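# What is a eulogy, and why do people laugh at funerals?

When I was nine I went to my first funeral, and the thing that surprised me most was the laughing. I thought you had to be quiet and sad the whole way through! Then somebody stood up at the front and told a story about a runaway goat, and the whole room cracked up.

That talk is called a **eulogy** (say it like YOO-luh-jee). It comes from old Greek words that mean "good words", so it's a speech full of good words about a person who has died. People have been giving them for thousands of years, and some very old ones were carved into stone so they'd last.

## Who gets to give one?

Pretty much anyone who knew the person. It might be a son or daughter, a neighbour, a mate from work, or a grandkid. Yes, kids can do it too, if they want to. You never *have* to. I didn't at my first one, and I was very happy sitting on my chair with my good shoes pinching.

## What goes in it?

Small stuff, mostly. Where they grew up is fine, and so is the job they did, but the bits people remember are the little ones – the song they hummed, the awful jokes, what they always cooked on Sundays... oops, let's say on *lazy mornings*, because my pop cooked pancakes whenever he felt lazy.

The one I wrote for him was 142 words long. I counted because I was nervous! It took me ages, and I crossed out heaps.

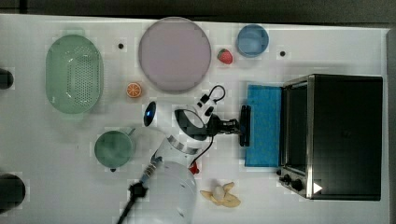
I put in his favourite colour (green), the way he whistled for the dog, and how he called every single cat "Trevor".

## What if you cry in the middle?

Then you cry in the middle. You can stop, have a sip of water and start again, or hand your page to a grown-up to finish. Everyone in the room is on your side.

And if you'd like to say something but don't fancy standing up, you can draw a picture or write a letter. Lots of families pop those in a memory box and get them out again on birthdays. Ours lives on top of the bookshelf, next to Pop's hat.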